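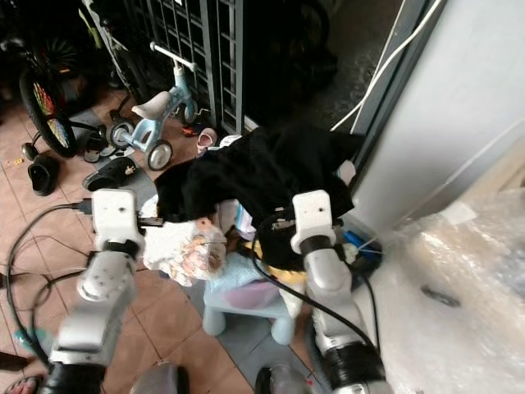 Have you ever seen someone tap a wristband to find out how far they've walked? That little band is a computer, and it's a really clever one! Inside it is a sensor smaller than a ladybug, and the sensor's job is to notice movement. Every time your arm swings, the sensor feels a tiny push. Machines come in all sorts of shapes, of course - two white robotic arms with black cables don't look much like something you'd strap on your wrist - but a step counter is a machine too, just a very small one.

How does it know a step from a wiggle?

When you walk, your body bounces up and down in a steady beat. The band looks for that beat. Scratch your nose and there's no beat, so it usually doesn't count. Clap along to a song, though, and you might fool it!

Mylene Catacutan tests step counters in a town called Clundulham. She walks 500 steps, counting out loud, and then checks what the band says. One band called the Prelero told her she had taken 345. Oops! She had been pushing a shopping cart, so her arms had hardly moved at all.

What's the green light for?

Turn some bands over and you'll see a green light blinking. It shines into your skin, and blood soaks up green light. Each time your heart beats, a bit more blood rushes through your wrist and a bit less light bounces back. The band counts those dips, and that's your pulse!

Try it yourself

Ask a grown-up if you can borrow a step counter. Walk to the end of your street and back, counting as you go. Then do it again with your hands in your pockets. Are the 2 numbers the same? Write them both down and try it with a friend - long legs and short legs give very different answers.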